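29/09/2019

Weigh-in 7:15, first group. 61.0 on the official scale, 60.9 on the check scale in the corridor. Breakfast after that was rice, egg, half a banana, 500 ml with salt. Back up to 62.4 by the time we walked to the mats. That is a smaller regain than at the spring tournament and I felt better for it, so the slower cut stays.

Draw put me in the upper half with Si-woo Chae two matches away. Man-sik Na wanted me to watch the bout before mine and I did, but only the second period.

Match 1, qualification. Opponent from the Jang club, right leg lead, short, heavy on the collar tie. I took the underhook on the left side in the first exchange and kept it. Passivity called on him at 1:40. Put down in par terre, gut wrench turned once, second try slipped because my lock was too high, on the ribs and not the waist. 3-0 at the break. Second period I got called passive, defended flat, hips down, elbows in. He got nothing. Final 3-1. Pulse back to normal in under four minutes, which is acceptable.

Match 2, quarterfinal, Si-woo Chae. I lost this one, 2-5. Notes while I still have them in order:

Period 1. He gave up the passivity point, I could not turn him. He posts the right hand early and walks his knees toward the pressure. I kept going to the same side. Three tries, same side. Man-sik was shouting for the reverse lift and I heard it and did not go.

Period 2. Passivity on me, 1-1 on the board, he leads on criteria. Par terre defense. He faked the gut wrench left, I shifted, he went right and exposed me for two. Then a step-out with 30 seconds left when I was chasing a headlock that was never there. I got one back on a step-out of my own, and our corner challenged for a second point on the edge. Challenge lost, so one more to him.

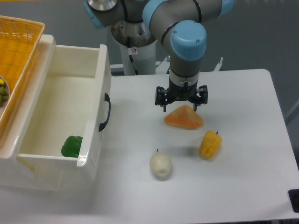
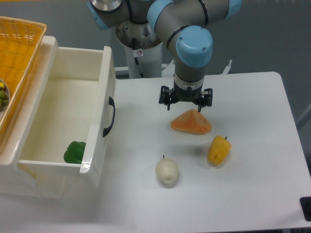
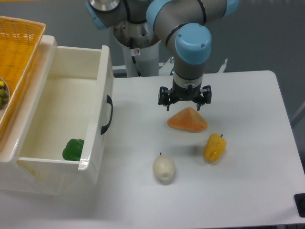
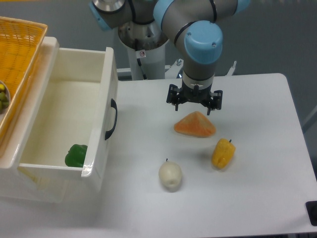 Same table in all four.

Chae lost his semifinal, so no repechage for me. Done by noon. Showered, ate, and sat in the upper seats with I-seul Ji, who had the bracket on her phone and the bout times written in pen on the back of her hand. Gyu-bin Noh won bronze at 67. His last match was decided on a body lock from standing, four points, clean landing. He sets the lock lower than I do, knuckles almost on the tailbone, and his feet are already past the other man's feet before he lifts. I step in with the lock. He steps in and then locks. I want to drill that order this week before deciding anything.

Hermine Widmer refereed on mat 2 all afternoon. She is quick to call the hands in par terre. If the bottom man closes up with his arms she warns right away, and the second time it is a caution. Worth remembering if I get her at the next one.

Physical: left thumb sore at the base, taped from the second match on, can grip a towel and twist it without trouble. Neck stiff on the right. Mat burn on the left elbow, cleaned. Nothing on the knee, first tournament this year where I can write that.

Shoes: the Cudevo pair held, but the right sole is lifting at the toe, around 15 mm. Glue tonight, and if it opens again I use the old ones for practice and keep these for matches.

Bus back to Jokdale at 5:20. Man-sik did the review on the way with the video on his tablet, no sound. His list was short. One, change sides after the first failed turn. Two, reverse lift when the bottom man is walking his knees. Three, no headlocks when behind with the edge at my back. I added a fourth, which is to ask the corner before a challenge gets thrown on a position I was not sure of myself. He said that one was his fault and moved on.

Plan: tomorrow off, bike only, easy. Then par terre offense both sides, ten starts left and ten starts right, partner posting. Weight this evening 63.1 after dinner. Let it sit there.

Forgot the blue singlet on the hook in the warm-up room. Text Gyu-bin, he stayed over.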